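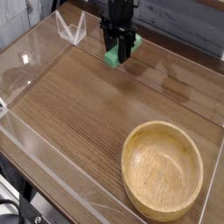

Karim Mahrous reported that his tray had gone cloudy along one wall after a month of use, and asked whether the glass spray he keeps for windows was to blame. It was. See the caution under step 3.

4. Setting Out the Tray, Block and Bowl

This section covers the Zirent tabletop set: clear tray, divider, block and wooden bowl. Read it through before unpacking the bowl.

4.1 Preparing the tabletop

1. Choose a flat, level table. The tray walls must touch the surface along their full length.
2. Wipe the table with a dry cloth, following the grain. Remove all grit. Grit trapped under a tray wall will scratch a wooden top.
3. Wipe the tray walls inside and out with a soft cloth and plain water.

CAUTION: Do not use ammonia, alcohol or window cleaner on the clear parts. These products cause clouding and fine cracks that cannot be polished out.

4. Lower the tray straight down. Do not slide it into place.
5. Fit the divider so that it leaves a narrow strip at the back and the larger area open toward the front. Press down at both ends until it is seated.

Note: The walls reflect room lights strongly. If glare makes the edges hard to see, move the lamp before moving the tray.

4.2 Placing the bowl

1. Set the bowl in the larger area with its rim up. Leave a gap of at least 2 inches between the rim and the nearest wall.
2. Press lightly on opposite sides of the rim. If the bowl rocks, turn it a little and test again.
3. Check the inside of the bowl for crumbs or dust and brush them out.

Note: Darker marks in the grain are normal in an unpainted bowl and do not need to be sanded.

4.3 Placing the block

1. Hold the block by its long sides, near the middle.
2. To rest it on the table, lay it flat in the open area, clear of the walls.
3. To store it in the bowl, turn it upright and lower it until the end meets the bottom. Do not drop it in.
4. Release the block slowly. If it leans, let it rest against the rim.

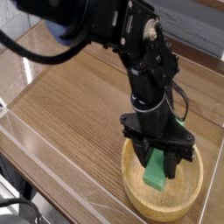

Fig. 4-2. Green block held upright in the wooden bowl.

CAUTION: Never leave a damp block in the bowl. Moisture held against bare wood raises the grain and leaves a ring.

4.4 Routine care

Bowl: wipe with a barely damp cloth and dry at once. Apply a thin coat of food-safe mineral oil when the wood looks dull. Leave for up to 17 hours, then wipe off the excess.

Block: rinse in cool water, squeeze gently, and dry on a rack away from heaters.

Tray: lift with both hands, one on each short wall. Store flat with nothing stacked on it.

Replacement dividers are ordered separately from Andreadis. Quote the section number and the length of the tray.

Revised 2024-08-09, H. Saber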